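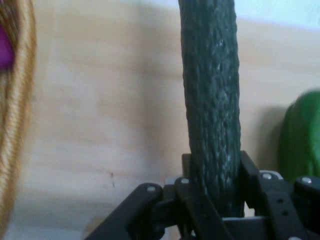

Kitchen arm rules, the short version (updated 2024-06-14)

I've had a robot arm on the worktop long enough to have opinions about manners, so these are mine. Yamila Quezada, who set up the shared kitchen in Kurkwood, pinned a longer list by her door and I've pinched most of it.

Wipe the fingers before any food goes near them, then wipe them again when you swap from raw to ready-to-eat. Get into the joints and round the screw heads too - a cloth over a blunt skewer does it. Switch off at the wall first, please, every time!

Set the grip by the softest thing on the board. I start low and creep up until the veg stops slipping, and I write the number on a bit of tape. If the skin's marked, the grip was too tight, and that piece gets used the same day.

Keep the basket in one spot. Mine has its place on the board and I don't shuffle it about halfway through a job, however tempting (I've done it, I've picked peppers up off the floor).
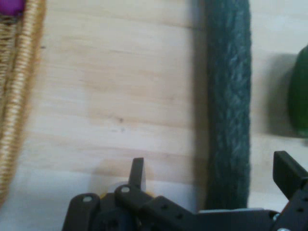 Leave a clear gap between one thing and the next as well, enough for both fingers to come down without nudging the neighbour. Round things roll, so they go furthest from the edge.

Hands stay out of reach while it's moving. No sleeves, no "I'll just grab that". Everyone who uses the arm should know where the stop button is, and I make visitors press it once before we start.

Last one - tighten the finger screws every 100 runs. The Miltmont lot go to 155 and say it's fine, but theirs rattles.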